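Why Cloth Folds and Wrinkles

Cloth has no fixed shape. A plate keeps its form when you set it down, but a sweater or a shirt takes the form of whatever is under it. On a flat table it spreads out, and any extra cloth rises into folds and wrinkles.

The reason is in the yarn. Yarn is made of many thin fibers twisted together. In knit cloth, the yarn is bent into rows of loops, and each loop passes through the one next to it. Loops can slide, tilt and stretch a little. Woven cloth is built in another way: straight yarns cross over and under each other, so it stretches less.

A fold is a place where cloth bends over and lies on itself. A wrinkle is a smaller bend. Both make shadows, because one side of the bump blocks some of the light. Shadows are easiest to see on cloth of a single color.

Try it yourself

You need a clean knit shirt and a table.

1. Drop the shirt on the table. Do not smooth it.
2. Find the highest fold. Press it flat with 2 fingers and see where the extra cloth goes.
3. Hold opposite edges and pull gently. The wrinkles between your hands get smaller – but new ones may form in line with the pull.
4. Let go and watch the loops relax.

To fold the shirt neatly, smooth it from the middle toward the edges first. Flat cloth makes a straighter fold.

Words to know
Fiber: a very thin thread-like piece of material.
Yarn: fibers twisted into one long strand.
Crease: the line left where cloth has been folded.

Text: Gaëtan Chauvin

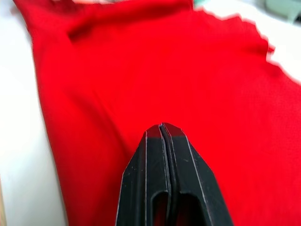

Reading time: 2 minutes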